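Vevik Robotics Club opens its simulated attic bedroom to student teams for the summer challenge

JULVILLE, Tue 23 June: The student robotics club at Vevik College is delighted to announce that the virtual room its members have been building since the autumn is finished, tested and ready for company. From August, teams from other schools and colleges will be able to try their own programs in it as part of the Clulis Challenge, the club's first open competition, and we very much hope that a good many of them will!

The idea began, as so many of the club's ideas do, with a conversation that went on far too long after the session had ended. Members had grown fond of programming robot arms to sort blocks on a plain grey surface, and they were becoming rather good at it, but several of them felt that a home is a much more interesting place for a robot to find itself. Homes have furniture in awkward spots, lamps that throw a glow on the wall, shiny floors and ceilings that slope. So the club set itself the task of making one, on screen, from the floor upwards.

What they settled on was an attic bedroom with a tall window, a desk, a stool, a bed and a bedside lamp. Every piece was modelled by students, and there was a great deal of friendly argument over the light (one group wanted a gloomy afternoon, and was outvoted). A silver camera tripod stands on the floor as well, and its thin, spread legs have already proved a thorough test for any program that has to plan a path through the room.

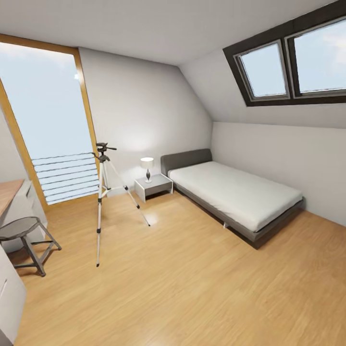

Over the course of the year the project took up 156 hours of club time, not counting the evenings that members spent on it at home, which we suspect would add up to a good deal more. The club meets in the computing rooms at Vevik, and 35 students had a hand in the work at one stage or another. Some of them had never written a line of code before they joined. Others came for the modelling and stayed for the programming, and a few went the opposite way and discovered that they would much prefer to spend an afternoon getting the curve of a lamp base right.

The project was supported by Vasseur, the Julville engineering firm, which paid for new workstations and sent its own staff along to several sessions to answer questions. The club is enormously grateful for this help. It would also like to thank the families who put up with late pick-ups through the winter, and the college technicians, who stayed cheerful through more software updates than anyone should have to face in one year.

With the furniture in place, members turned to the part they had been looking forward to most, which was bringing in a pair of arms and learning to drive them. Getting two arms to behave together is a good deal harder than getting one to behave by itself, and the early attempts had plenty of bumps in them. The great comfort of a simulation is that the room can be put back as it was at the press of a key, and the students made generous use of that.

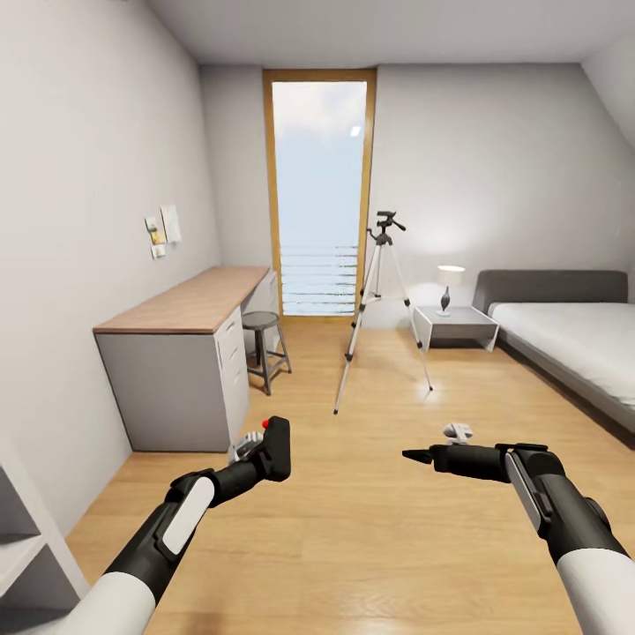 The two simulated arms in the attic bedroom, with the desk to the left and the bed to the right.

The Clulis Challenge takes its name from the control program that the students wrote along the way, and every team that enters will receive a copy of it to use, change or ignore as they please. There will be 6 tasks, published at the start of August, and teams will have 30 minutes to attempt each one. The first few are meant to be within reach of complete beginners, while the last has so far defeated most of the club's own members, who are keen to see somebody from elsewhere manage it.

Marks will be given for careful movement as well as for speed, so a team that works slowly and leaves the furniture undisturbed may well finish ahead of one that rushes. Each team will also be asked to write a short account of how its program works, in ordinary language, and these will be shared with everybody who takes part.

Entry is free and open to any school, college or youth club. Teams may join from their own computers or come to Vevik and use the machines there, where there will be club members on hand to help and a fairly serious quantity of cake. No special equipment is needed, and teachers who would like to look round the room before deciding are warmly invited to ask for an early copy.

Entry forms and the full rules are available from the college office in Julville, which will also be glad to pass on any questions to the club.

Ends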